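October 26, 2017

I gave up my Omora last week. It had lasted me since April of 2014, and there was nothing wrong with it apart from the battery, which dropped from 40 per cent to nothing whenever I opened the map.

## Why I didn't just replace the battery

I tried. The shop in Skolalwood quoted me £132 for the job, because the back is glued on and the screen has to come off first. A decent second-hand phone costs less than that. I don't think a part that wears out in two or three years should be sealed in behind one that doesn't.

Makers say the glue keeps water out and makes the phone thinner. My old Mocanu had a back you could lift with a thumbnail, and I carried a spare battery in my coat. It was 3mm thicker and I never once noticed.

Leena Vainio made the opposite case to me over lunch – most people want a new phone every two years anyway, so why build for the few who don't? I think she has it backwards. People want a new phone after two years largely on account of the battery.

## What I bought

I looked at the new Drorima at £686 and walked away. It has 16 levels of screen warmth and no headphone socket. I bought last year's model from the same firm, used, with a screwed-on back.
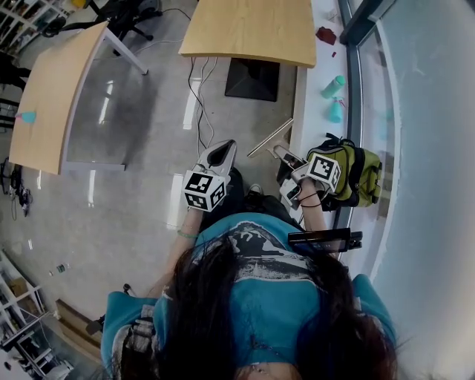
## What I'd like to see

A price for a new battery printed on the box, next to the storage and the camera. It would cost the makers nothing. Buyers could then compare phones on it, and some of us would pay a bit more up front for one that can be opened at the kitchen table with a small screwdriver.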